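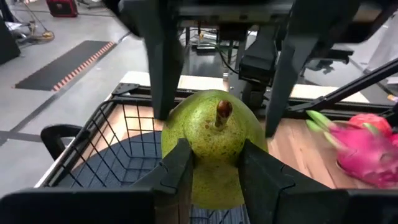
one green pear, freckles and all

ok Tindgate thread. saw the 8 pm show at the Milby, got home, typing this with my shoes still on. mild spoilers til I say otherwise

Fulgencio Ocampo's second movie. if you saw the first one (the ferry one) you know the deal. long quiet takes, people staring at water, then something awful in the last ten minutes

setup: a town called Tindgate gets a letter every September. one name in it. that person has to leave before dark and can't say where they went. been going on so long that people just pack a bag in August in case

great premise. GREAT. and for the first half hour he totally earns it

Sarahí Nava plays Ponce, the school bus driver whose name comes up. she's so good. there's a bit where she does her normal route after reading the letter and every kid on the bus already knows. no music. just the door opening and closing. I had my hand over my mouth

then the movie decides it needs a villain

enter Zundar. mysterious guy, long coat, lives in the water tower, talks like a fortune cookie. every time he shows up the thing stops dead so he can explain the rules again. we got the rules! the rules were on the letter!

also the accent. I don't know what he's going for. starts in Boston, ends up on a pirate ship

running time is 100 minutes and it feels like two different movies taped together. first one is a sad small town drama with a creepy itch under it. second one is a guy yelling in a water tower

stuff I liked in the back half tho - the sound. there's a hum under everything once she leaves town and it drops out exactly once. you'll know when. whole row in front of me sat up

and the motel scene. Ponce on the phone with her brother, both of them pretending it's a regular trip. Nava does so much with just "did you feed the dog." give her all the parts pls

OK REAL SPOILERS NOW, skip the next 2 posts

so Zundar was on the list 18 years ago and never left, he just hid up there and started writing the letters himself. fine. decent twist. but they show you his handwriting in like the third scene?? in close up?? I thought I was supposed to know alredy

and then she goes back and takes over the letters. cut to black. I kind of love it and kind of think he ran out of money. you could cut the water tower speech in half and it hits twice as hard

spoilers over

would I see it again - the first hour yes. would I reccomend it - yeah if you like slow and weird and can put up with one really bad coat

his first one is still better. ferry movie forever

somebody who saw it please tell me what the deal was with the dog. was it the same dog?? going to bed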